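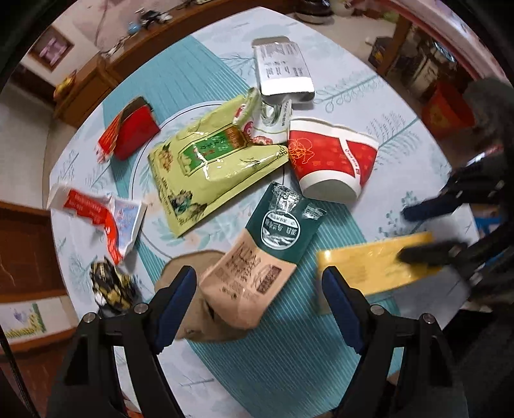

FOR IMMEDIATE RELEASE

Tristdale, 15 February 2022

Jeko adds household table clearing to its Ultum training set

Jeko, a Tristdale company that builds learning software for home robots, has finished the first round of table clearing recordings for Ultum, its system for household chores. The round contains 3970 recorded examples made in 26 homes.

The examples were recorded by people working with hand-held grippers. The operator picks up an item, carries it to a bin and lets go, and the tool records the view from the gripper along with the opening and closing of the fingers. Ultum learns from those recordings. No robot has to be brought into the home while the examples are being made.

Table clearing was picked as the first chore because packaging is hard for a machine to handle. A carton keeps its shape when it is gripped. A tea bag pouch or a paper wrapper folds, slides or sticks to the cloth. Printed tablecloths make the job harder again, as the system has to tell a leaf on the fabric from a scrap of paper lying on top of it. Homes with patterned cloths were asked to leave them on.

Each session used the family's own table in its usual room. Operators were told not to move furniture or tidy shelves beforehand. They were also asked to scatter the packages differently before each run and to vary which hand went first.
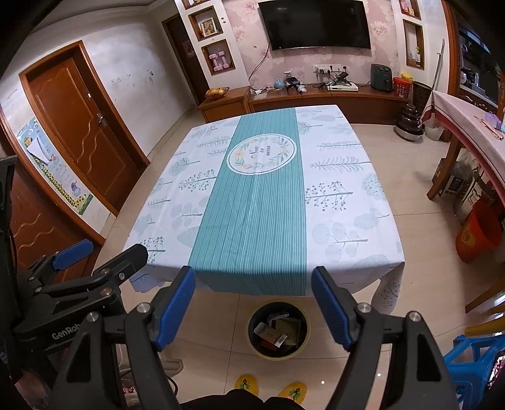 Jeko Home Data Collection Team

The round includes 206 examples that the team has labeled as failed grasps. In these the item was dropped, missed or picked up together with something else. They have been kept in the set with their labels, and Ultum will be trained both with and without them so that the two results can be compared.

Recordings are checked at the Jeko office on Urrego Street before they are added. Checkers mark the start and end of each pickup and remove any run where the view was blocked for most of its length. Faces, mail and any papers with a name or address are blurred at this stage. Families can ask for their recordings to be withdrawn at any time before the set is closed.

A second round will begin in April. It will cover sorting, with paper and cardboard going into one bin and plastic film into another, and the plan calls for 900 further examples. Homes that took part in the first round may sign up again, though the team would like to hear from households with small tables, glass tops or no tablecloth, as these are thin in the current set.

Sessions last one afternoon and are scheduled directly with the household. Participants need a table, a floor bin and enough room for two people to stand on the same side. Jeko supplies the grippers and brings extra packaging if there is not enough in the house.

About Jeko

Jeko develops training data and control software for robots that work in homes. Its office and test kitchen are in Tristdale.

Press and sign-up requests: Home Data Collection Team, Jeko, Urrego Street, Tristdale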